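The Betusus Letter

The envelope came to the shop in May, along with the power bill and a seed catalogue for the people upstairs, and Diệp Kim put it under the till because the morning crowd was already at the door wanting newspapers and change for the parking machine. It stayed there until after closing. She had run the corner shop in Zullville for 26 years, and in her experience a government envelope would always keep until she'd had her tea.

It was about the Betusus tins. They were little mint-coloured things with a nicotine lozenge inside, and the letter said that, by reason of their shape, colour and placement beside the confectionery, they might reasonably be mistaken for sweets. She had 11 days to reply in writing. 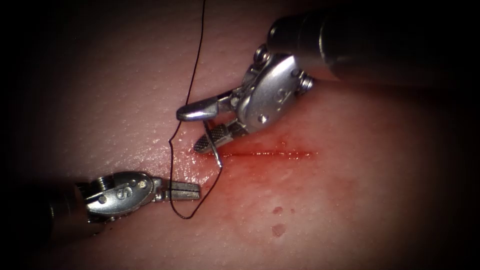
What the Rep Said

She rang Florumach, naturally, as it was their rep who had set up the stand in the first place, whistling the whole time and helping himself to a licorice strap. He was very cheerful on the phone. The tins were a legal product, he told her, and the fine for a shop her size could only go up to 600 dollars, and most shops never heard a second word.

"But do they look like lollies?" she asked him.

"They look like Betusus," he said.

Her old dog Cù, who had his bed beside the drinks fridge and an interest in anything that rattled, lifted his head at the sound of the tin she'd been turning over in her hand. He thought it was his liver treats. Well, there you are, thought Diệp Kim, and she thanked the rep for his time and hung up.

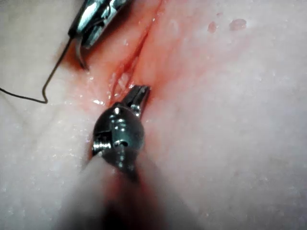
Eleven Days, Then Nine

It would have been simple enough to shift the stand behind the counter and leave it at that, and she did shift it, that same evening, grumbling at the weight. But the letter wanted a letter back, and she had never been easy with letters. Her English was fine for talking – she could talk the leg off a chair – and yet on paper it all went stiff, as if somebody else's aunt had written it. 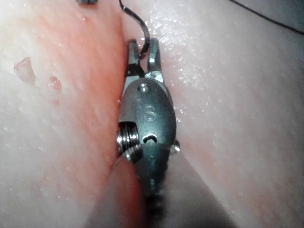 She started the reply at the kitchen table at nine at night, with the dictionary and the good pen. "Dear Sir or Madam" took no time at all. After that she went along a word at a time, bent close over the page, with the slow care of a surgeon's instrument holding a curved black needle in its two small jaws, and every sentence seemed to need stitching to the one before. She wrote that the tins were now behind the counter. She wrote that she had 40 of them left. Then she crossed out the part where she blamed the rep, and a minute later wrote it in again, more politely.

By half past ten there were two pages, and Cù had given up on her and gone to bed. 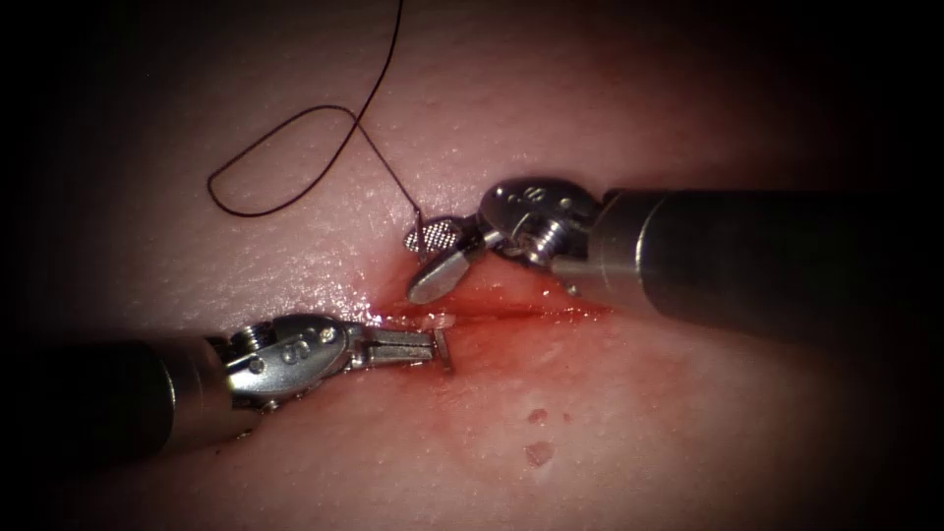
The last paragraph was the one she was proudest of. She said that a boy from the primary school had asked her once how much the mint ones were, and she had told him they were for grown-ups and sold him a packet of chewing gum. She hadn't thought about it since. She was thinking about it now, she wrote, and she would be sending all 40 back to Florumach at their expense, and would the department please let her know if there was a form.

There was, of course, a form. It came the following month, four pages long, and she put it under the till until she'd had her tea.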